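Volel word lists, README

Spelling variants pulled from the Plarholm parish newsletters. 3113 entries, one per line, tab between old form and modern form. UTF-8, no header row.

Updated 2020-06-21. Removed 258 duplicates, mostly Evanau place names. Still some left proabably.
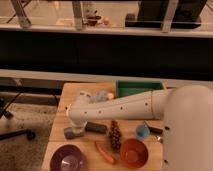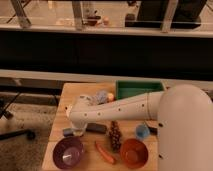 Can I use the lists in a spell checker?
Fine for that, just strip the lines starting with # first. Those are notes, not words.

Known problems: long s read as f in the older scans. Hyphens inconsistant. Chae issues only go up to November, rest not typed yet.

Files over 1000 lines are split in two. Join them before sorting.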